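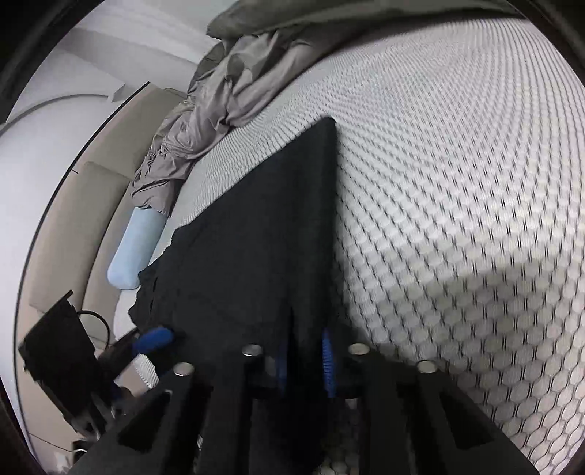
From: Femke Hoekstra
To: Plascombe Housing List
Date: Saturday, June 13, 2026
Subject: Re: [plascombe] Textured toppers and bedding, what goes under the sheet?

Kidus Gidey wrote:

> Hi all,
>
> Two questions before the next lot of tenants moves into the Barros
> building. We still have the toppers with the bumpy cell pattern, and
> people keep asking whether they are meant to sleep right on them or
> put something over the top. I told the last person to use a mattress
> pad and a fitted sheet, but I was guessing.
>
> Second, what are we telling people about folding laundry on the bed?
> There is no table in those rooms big enough for a comforter. The
> person in 20 says her dark T-shirts come up covered in pale fuzz when
> she lays them on the bare topper. I said I'd ask.
>
> Also, does anyone have the spare key for the linen closet on 2?
>
> Kidus

Kidus,

A fitted sheet is enough. A pad on top of the topper makes the whole thing too tall and the sheet corners pop off by morning. I tried it on my own bed for most of last November and gave up. If someone wants a pad for spills, it goes between the mattress and the topper, but then the topper itself is not protected, so it depends what they are worried about. Get the deep pocket sheets. The regular ones we bought from Felico will go on but you have to fight them.

The topper should not go in the washer. I know the one from 931 went in and came out all right, but it took up the whole drum and it was still damp two days later. Vacuum it with the upholstery tool, going along the curve of the rows, and spot clean with dish soap and a damp cloth. The thin lines between the cells are where the lint settles. Prop it against a wall with the window open while the sheets are in the wash.

On folding, I do mine on the bed too. What works for me is this order. Push the comforter up to the head end and leave it in a heap, don't try to fold it first. Bolsters and small pillows go off to one side. Then do the dark things before anything else, one at a time, flat in the middle of the mattress. Smooth a T-shirt from the collar down, sides in, then up from the hem. Towels in thirds the long way. The comforter gets shaken out and folded last, when there is nothing left under it.

For the fuzz, tell her to leave the fitted sheet on until the folding is done, or put an old flat sheet down. The bare topper is soft and the cells grab at cotton, so a shirt doesn't slide on it the way it does on a sheet and you end up chasing wrinkles. A lint roller takes care of whatever is already on the shirts. If the topper is brand new it sheds more, and a couple of goes with the vacuum should help.

I would not buy more of the textured kind when these wear out. They are comfortable, but the flat ones are easier to keep clean. Flurkumum quoted us 400 for the next batch of flat ones including delivery, and I have the sheet with the sizes if you want to compare.

The key for the linen closet is on the hook inside the laundry room door, behind the ironing board. Please put it back there.

Femke

--
You are receiving this message because you are subscribed to the Plascombe Housing List.
To leave the list, reply with "remove" in the subject line.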